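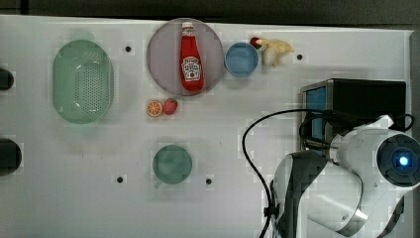 Baltasar Daza wrote to ask whether the duplicate cards should travel with the team or stay with the families, as his clinic had tried both and lost cards each way. The short answer is in step three. The rest of the page has been rewritten to go with it.

Search this site Search Clear

Resources > Running a clinic > Records and registers

How to keep paper patient records when a clinic may have to move

Written for small clinics that work without reliable power and may be told to leave a building at short notice. It assumes one or two people share the paperwork and that most patients come back more than once. We used the method at Sleiman, and later at the Nikik outpost, where it was changed to suit a smaller room.

What you need

Stiff card, cut to fit a shoebox. A hardback notebook for the register. Pencils and waterproof pens. Two boxes with lids, and a plastic sack big enough to hold both. A stapler is useful but not needed.

Step one: give every patient a number

Start at 1 and don't skip. Write the number on the card first and in the register second. In the register put only the number, the year of birth, the date of the first visit and a mark for whether follow-up is due. The name goes on a separate list, which one named person keeps. If the register is taken or left behind, it should say very little to anyone who picks it up.

Don't build the village or family name into the number. Urier did this for a while because it made cards easier to find, and then had to renumber the lot.

Step two: write the card

Use one side only to begin with. Put allergies and current medicines at the top, then long-term conditions, then visits in date order with the newest at the bottom. Keep abbreviations to a list taped inside the lid of the box. A nurse who has never met you may be reading this in poor light.

For wounds, record the injury and the treatment. Leave out how it happened unless it changes the care, and never write down which side a person is thought to belong to. If your manager wants incident details, those go on a different form, kept in a different place. 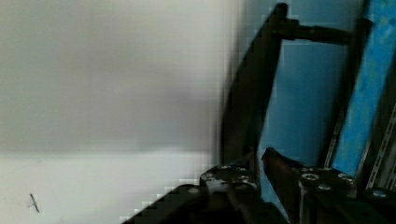
Pencil is fine for the follow-up date, since it changes. Everything else should be in waterproof pen. Cross out mistakes with a single line and put your initials beside it.

Step three: make the duplicate

Patients with long-term conditions get a second card, half the size, which they keep. It carries the number, the medicines with doses, and any allergies. It doesn't carry the name of the clinic. The full card stays with the team. So both travel, but they travel separately, and either one is enough to restart treatment.

Ask first. Some people don't want to carry anything medical through a checkpoint, and that is their decision. For them, go over the doses aloud until they can repeat them back, and mark the full card "no copy".

Copying takes longer than you expect. Our first round at Sleiman was 193 cards, done in the gaps between patients, and it went on into February. Begin with insulin, epilepsy, heart and blood pressure medicines, and TB.

Step four: sort the boxes

Box A holds anyone due back in the next 4 weeks, and everyone on daily medicine. Box B holds the rest. A shoebox takes over 200 cards if they are cut to size, but it becomes slow to search when it is that full. Put a divider in after every tenth number.

If you can take only one box, take A. Write that on the lid so the person on duty doesn't have to ask.

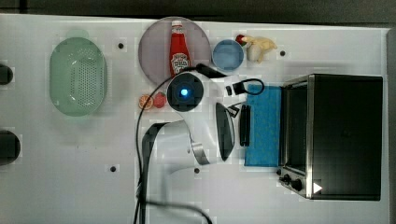
Step five: practise leaving

Once a month, without warning, ask someone to pack the records and carry them to the door. Five minutes is a reasonable target for one person. The usual delay is cards lying about on desks, so agree that no more than 5 are out of the box at any time. The name list is carried by its keeper and doesn't go in the sack.

Agree in advance what happens to records that can't be moved. Your organisation may have a rule on this. If it doesn't, ask for one in writing.

After a move

Check the cards against the register before the first full clinic day. List the missing numbers on the back page, and open a new card with the old number when the patient turns up. If they have their half card, copy from it and hand it straight back.

The abbreviation list we use came from the Pradudwood training course, with a few local additions. Copy it out by hand if you can't print.

Filed under: Paper records, Moving a clinic, Long-term conditions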